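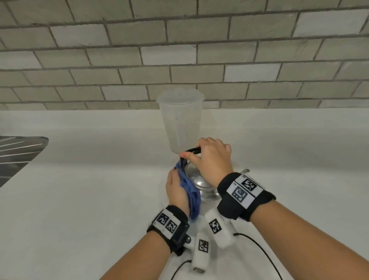 Week 4 handout: Buying for a wrist-tracking setup

Last updated: 27/02/2021
Filed under: Course notes > Robotics > Planning and budgets

Last week we talked about what robots need to learn a household chore from a person. This week is the shopping list, and I know it sounds dull, but I've watched more projects stall on a missing cable than on bad math!

Our running case is kettle wiping. You have a person, a counter, a kettle, a cloth and a tracker on each wrist. Price it as though you had to sign for it yourself.

Start with the wrist hardware. I asked for two quotes. Hovusus wants 1050 for a pair of straps with printed marker panels, and Prurnel wants 800 but leaves out the cables and the sensor blocks (read the small print, please). Once I added those back in, Prurnel came to 1019. So the gap is 31, and I'd happily pay that to whoever answers email faster.

The ceiling for the whole station is 3000. That has to cover straps, sensors, cables, mounts, the head camera and the household stuff. Put the household stuff on its own line, even though it's cheap. People forget it, then somebody brings a kettle from home and wants it back in March.
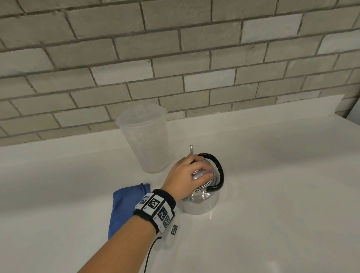
Hand on the kettle lid, with the wrist markers and the blue cloth.

A few things I'd like you to think about before you fill in the sheet:

- Polished steel is a pain for some cameras - budget for a second kettle with a dull finish so you can compare.
- Straps get sweaty. If you have more than one person doing the task, order extras.
- Cable length. Measure from the wrist to wherever your computer will sit, with the arm stretched out, and then add slack.
- Spare marker panels. Liv Rustad, who ran this course before me, put them under "consumables" and I still do.

Delivery is the other half of planning. Salgado ships from stock, Jasness builds to order, and you can't start recording with half a station. Put the slowest item at the top of your schedule and work back from there.

Bring your filled-in sheet next time, one per pair. Rough prices are fine, but write down where you got them - I will ask.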